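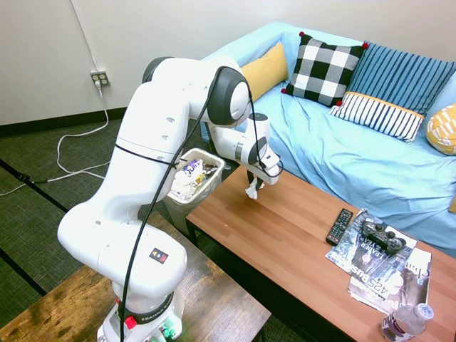 Startseite Tickets Wissensdatenbank Netzstatus Kontakt

Ticket 3112: Abbrüche im WLAN, Wohnraum Laststead. Gemeldet am Donnerstag, 13. Juni 2019, von Niamh Mac Carthaigh, bearbeitet von Fiachra Mac Giolla. Die Verbindung zum Netz »Onthorpe« bricht im Wohnraum mehrmals täglich ab, in Küche und Flur dagegen nie. Betroffen sind zwei Notebooks und ein Telefon. Alle Messungen in diesem Ticket beziehen sich auf den hellen Couchtisch aus Holz in der Raummitte, damit die Werte vergleichbar bleiben. Der Router ist ein Wondutov, Firmware laut Anmelderin nie aktualisiert. Der Repeater heißt im Netz »Lu« und hängt im Flur.

Eintrag 1, Mac Carthaigh
Die Abbrüche dauern meistens eine halbe Minute, danach verbindet sich das Gerät von selbst wieder. Beim Telefon merkt man es nur bei Gesprächen. Am Notebook bleibt das WLAN-Symbol stehen, aber keine Seite lädt mehr. Neustart des Routers hilft bis zum Abend, dann geht es von vorne los. Den Repeater habe ich im Januar selbst eingerichtet, davor gab es nur den Router, und der Empfang im Wohnraum war schwach, aber stabil.

Eintrag 2, Mac Giolla
Bitte das Systemprotokoll des Routers exportieren und anhängen. Außerdem in der Oberfläche unter Funk nachsehen, welcher Kanal eingestellt ist und ob die automatische Kanalwahl läuft. Den Repeater vorerst eingeschaltet lassen.

Eintrag 3, Mac Carthaigh
Protokoll ist angehängt. Kanal 11, automatische Wahl ist an. Unter Repeater steht »verbunden«, Signalqualität 72 Prozent. Ich habe noch gesehen, dass das Netz im 5-GHz-Band genauso heißt wie das im 2,4-GHz-Band. War das schon immer so?

Eintrag 4, Mac Giolla
Der gleiche Name ist die Werkseinstellung und für sich genommen kein Fehler. Im Protokoll stehen mehr als 173 An- und Abmeldungen an einem Tag, fast alle vom selben Notebook. Es wechselt laufend zwischen Router und Repeater. Beide sind im Wohnraum offenbar ähnlich stark, und das Gerät kann sich nicht entscheiden. Dazu kommt, dass der DHCP-Server auf beiden Geräten eingeschaltet ist. Der Repeater darf keine Adressen vergeben. Bitte so vorgehen:

1. Am Repeater anmelden, DHCP-Server ausschalten, speichern.
2. Repeater vom Strom nehmen, eine Minute warten, wieder einstecken.
3. Auf allen drei Geräten das WLAN aus- und wieder einschalten.
4. Bis morgen Abend beobachten und die Uhrzeiten der Abbrüche notieren.

Eintrag 5, Mac Carthaigh
Punkt 1 ging zuerst nicht, die Oberfläche vom Repeater war unter der Adresse aus der Anleitung nicht erreichbar. Über die Geräteliste im Router habe ich sie dann gefunden. DHCP ist jetzt aus. Am Telefon seitdem kein Abbruch. Am älteren Notebook noch zwei, um 18:40 und um 21:15 Uhr. Das neuere läuft durch.

Eintrag 6, Mac Giolla
Das passt zum Protokoll. Beim älteren Notebook bitte im Gerätemanager den WLAN-Adapter öffnen, Reiter »Erweitert«, und die Roaming-Aggressivität auf den niedrigsten Wert setzen. Unter »Energieverwaltung« den Haken entfernen, der dem Computer erlaubt, den Adapter auszuschalten. Den Treiber noch nicht anfassen, sonst wissen wir hinterher nicht, welche Änderung gewirkt hat.

Parallel den Router auf einen festen Kanal stellen, am besten 1. Auf 11 senden laut Scan noch vier Nachbarnetze.

Eintrag 7, Mac Carthaigh
Beides erledigt. Die Roaming-Einstellung stand auf »Mittel«, jetzt auf »Niedrigste«. Kanal 1 ist fest eingetragen. Die Messung am Couchtisch zeigt jetzt −58 dBm zum Router und −71 zum Repeater. Beim ersten Mal lagen die beiden Werte fast gleichauf. Ich hatte allerdings zwischendurch den Repeater eine Steckdose weiter Richtung Küche gesteckt, das hätte ich dazuschreiben sollen.

Eintrag 8, Mac Giolla
Dann den Repeater dort lassen. Für die Küche reicht es an der neuen Stelle auch. Als Nächstes steht das Firmware-Update des Routers an: vorher die Einstellungen sichern, das Update über Kabel einspielen und während des Vorgangs nicht neu laden. Die Sicherungsdatei bitte mit Kennwort ablegen.

Eintrag 9, Mac Carthaigh
Update ist durch, Einstellungen sind erhalten geblieben, nur die automatische Kanalwahl war wieder an. Habe sie erneut ausgeschaltet. Seit drei Tagen kein Abbruch auf allen drei Geräten.

Status: gelöst. Ursache: doppelter DHCP-Server und ständiger Wechsel zwischen Router und Repeater. Wiedereröffnung innerhalb von zwei Wochen durch Antwort auf dieses Ticket möglich.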